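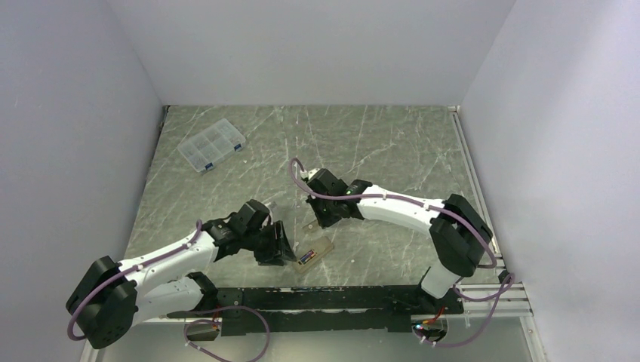

Hilde Postma wrote to us to say that she'd typed the first three chapters of her family memoir into Flemik before she noticed they were all sitting in one long draft, and could we please put the part about chapters nearer the front? We could, Hilde, and we have. Thank you! So before you paste in a single page of your book, pour yourself something nice and go through this section first.

## 2. Setting up your manuscript

You'll need your text in any ordinary word processor format, a working title (you can change it as often as you like, and most of us do), and a quiet half hour.

1. Open Flemik and choose **New Book**. Type your working title and press **Enter**.
2. Pick a book type. **Novel**, **Memoir** and **Stories** differ only in what the side panel shows you. Memoir adds a timeline and a list of people, and you can switch these on for a novel later from the **Panels** menu.
3. Choose **Add Chapter** and give the chapter a short name. "Grandmother's kitchen" is much easier to find in a list than "Chapter 9 new version."
4. Paste in the text for that chapter only. Italics and footnotes come across; colored text doesn't.
5. Repeat steps 3 and 4 until the whole manuscript is in.

**Note:** A chapter can hold up to 4,000 lines. If yours is longer, Flemik will offer to split it at the nearest scene break, and it's perfectly fine to say no and choose the spot yourself.

**Caution:** Pasting over a chapter replaces everything in it, including the comments in the margin. If an editor or a kind friend has been reading for you, use **Save a Draft** before you paste.

### 2.1 Names and places

Memoir writers often need to change the names of people who are still living, and translators like to keep two spellings side by side, so this part was made with both in mind.

1. Open **People** in the side panel and choose **Add Name**.
2. Type the real name on the left and the name you want in print on the right.
3. Click **Find All**. Go through the matches one by one (there may be a lot of them; Teguh Goh's second novel turned up 1,169 for a single village).
4. Click **Apply to Draft**.

**Note:** Nicknames aren't picked up unless you add them on their own line. The same goes for possessives in languages that change the ending of a name.

**Caution:** The list of real names is saved inside the book file. Before you send a manuscript to a publisher or a contest, go to **File > Send a Clean Copy**, which leaves the list behind.

### 2.2 Reading copies

When you'd like to read the book on paper, choose **Print > Reading Copy**. The Enitz layout gives wide margins for scribbling in, and Vandenberghe is the tighter one, closer to a finished paperback page. For anything longer than 570 pages, print in two parts, or you'll have a hard time getting a clip around it.

If the page numbers start again at 1 halfway through, open **Layout**, look for **Restart at Part**, and clear the box. Then print the last part again.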